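Caltis Wrist-Cam Kit: sample set and review notes

This folder goes with our review of the Caltis gripper kit, an add-on for small desktop arms sold by Plaston. It holds the recordings we made while testing the kit, plus the notes we kept. Read this file before you load anything.

Last updated: August 27, 2022

What the kit is

A two-finger parallel gripper with a printed white housing, a pair of flexible ribbed fingers, and a small camera that looks out past the fingertips. It ships partly assembled. You supply the arm, the power supply and a computer to record on. Plaston also sells a recording program called Gimard, which we used for everything in this set.

We bought the kit at the normal price. Plaston did not see these notes before we posted them.

What is in the folder

episodes/ — 1,479 recorded pick attempts, one subfolder each
splits/ — text files listing which episodes are for training and which are held out
calib/ — camera calibration files, one per mounting
notes/ — our setup log and the list of known bad episodes
LICENSE

We set out to record 2,000 attempts. The rest were dropped at upload time, mostly for missing joint data after Gimard lost its connection to the arm. The training split has 1,000 episodes. All the others are held out.

Each episode folder has the wrist camera video, a CSV of joint positions and gripper opening, and a small JSON file with the task name and the outcome. Outcome is "held", "dropped" or "missed". It was entered by hand at the end of each attempt.

Tasks

There are five tasks, all done on a tabletop under ordinary room light:

pick_disc
pick_block
pick_tube
stand_tube
disc_to_tray

The parts are things we had or could print. We did not use the practice parts that come with the kit. They are light and easy to grip, and we wanted something closer to what a small shop would handle.

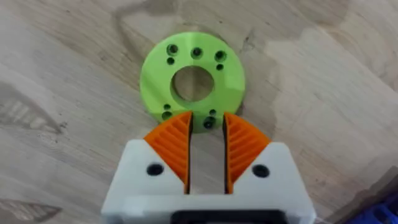
Wrist view, pick_disc. Fingers open, tips over the near rim of the green printed disc.

How it did

The fingers are the best part of the kit. They bend around curved parts and let go cleanly, and we did not have to replace any. Thin flat parts are harder. If the arm comes in a little high, the tips slide over the top and the attempt ends as a miss.

The camera is fine for close work. In many approaches the fingers hide the near side of the part, so a model that needs to see the whole outline will want a second view. The kit has no bracket for one.

Assembly took an afternoon. The printed guide skips the cable routing, and we had to redo ours after the cable caught on the elbow joint. The Arruda mounting plate, sold separately, fit our arm without drilling.

Gimard is the weak spot. It records well once it is running, but it does not warn you when joint data stops coming in. Check your files after every session.

Known problems

Timestamps in the July sessions run slow against the video. A corrected column, time_fixed, has been added to those CSV files — use that one.

The camera was remounted once. Match each episode to its calibration file by the mount field in the JSON.

stand_tube has far more drops than the other tasks. Do not read much into its success rate.

Use

Free for research and teaching. For anything you plan to sell, see LICENSE first. If you find a bad episode that is not in notes/, open an issue with the episode number and we will add it to the list.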